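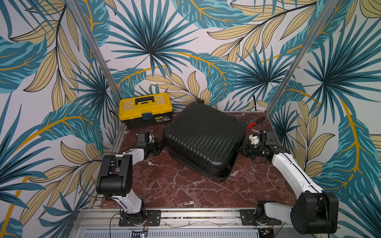
Bon, le nouvel album de Kuusisto. Je l'ai écouté trois fois depuis ce matin, il faut que j'en parle à quelqu'un, donc ce sera vous

10 titres, 66 minutes. Oui c'est long. Le morceau 4 fait 14 minutes à lui tout seul et franchement je n'en enlèverais pas une seconde (enfin si, l'intro à la flûte, pardon)

Ceux qui les ont découverts avec Lollton vont être perdus au début ! Plus de boîte à rythmes, presque plus de refrains, et la voix tout au fond - on dirait qu'elle chante depuis la pièce d'à côté

J'ai mis du temps à aimer Lollton aussi, je vous rassure. Flultness, leur premier, je l'avais acheté à la sortie d'un concert, sans pochette, 5 euros, et il est resté un an dans la voiture

Le vinyle est tiré à 3000 exemplaires chez Groltelon, j'ai pris le mien hier soir. Frais de port scandaleux, comme d'habitude avec eux

Et ils tournent en septembre !! Pas de date à Nantes pour l'instant, je surveille. Si quelqu'un monte à Rennes en voiture je paie l'essence et je fournis les sandwichs

Bref, commencez par le 7 - puis le 4, au casque, le soir. Et venez me dire ce que vous pensez de la flûte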